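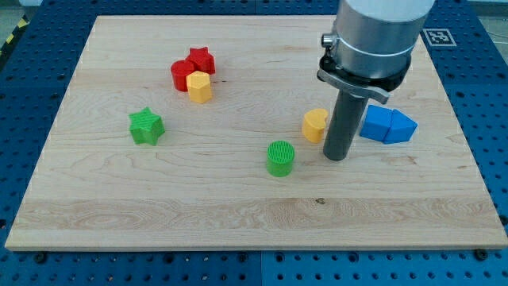 HOVLOW, January

Last updated 4:10 p.m.

Home News Faculty Events Contact

Maite Ortuño has spent two years asking shift supervisors why they put off decisions they already know how to make. The associate professor of management at Carrasco College presented her findings at an evening talk in the business school.

Her study followed 18 supervisors at Skerkar, a regional parcel carrier, and drew on 2,459 entries from their work logs. She wanted to know how long a problem sat between the first note about it and the first action.

"Most of them had the answer on day one," Ortuño said. "They wrote it down. Then they waited for someone above them to say the same thing."

The delays were longest when a supervisor had two managers. In those cases, she said, people often sent the question to both and acted only when the replies matched.

"If one manager is on vacation, the question goes on vacation too," she said.

Ortuño worked in a warehouse office before graduate school and said that shaped the project. She did not want to rely on surveys – people remember their decisions as faster than they were. The logs had times on them.

Rodrigo Paredes, who runs operations at the scheduling firm Mindance and took questions alongside her, said he recognized the pattern. His company now lets team leads approve any expense under $600 without a signature.

"The first month, they kept asking anyway," Paredes said. "I had to send the requests back unread."

Asked whether quicker decisions were also better ones, Ortuño said her data could not answer that. She plans to look at it next, with a second group of supervisors on night shifts.

"I have a guess," she said. "I'd like to see the logs first."

18 shares 2 comments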